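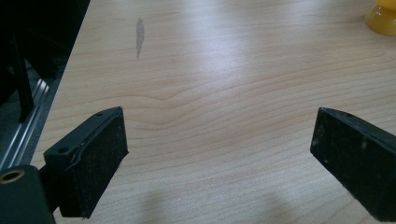

Speaker notes, Irninix user day, January 11, 2021
Moving a wiki off an old server: what we checked first

Start without the title slide. Say who I am, say the talk runs to 20 minutes with questions at the end.

Where we were in November. One wiki on one ageing server, 3530 pages, 839 attachments, database and files on the same disk. A nightly dump went to a second disk in the same cabinet. The wiki engine was two major versions behind. MacPherson had quoted us for a hosted plan and we had said no on cost.

Slide 2. Inventory. Export the page list before touching anything. We found 166 pages with no owner, mostly left over from the Flelum project. We archived those to a separate space and left them out of the first run. Mention that the page list went into an ordinary spreadsheet.

Slide 3. Order of work. Freeze edits, dump the database, copy the attachments folder, restore to the Sterkari test machine, run the link checker. Pause on the link checker. It flagged 135 broken links and most were hard-coded addresses with the old host name in them. A search and replace on the dump fixed those before the second restore.

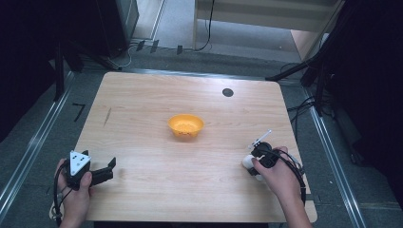
Zakhar Hordiienko asked at the rehearsal whether freezing edits for a full day was realistic for a support team, and said his own people would start keeping notes in email by lunchtime. Fair point. Say that we froze at 6 p.m. and opened again at 9 the next morning, and that the on-call staff had a shared text file for the night.

Slide 4. Permissions. These did not come across cleanly. Group names with a space in them were dropped on import. Verena Strebel rebuilt them by hand from a printout. Recommend renaming the groups before the dump. Don't go into the directory settings unless someone asks.
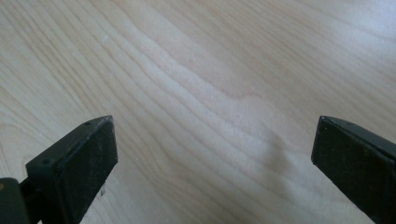
How long should the old server stay on? We kept ours read-only for six weeks, then took a final image of the disk and switched it off.

Slide 5. Links to the checklist and the replace script. Leave it up during questions. Hand the clicker back to the organizer.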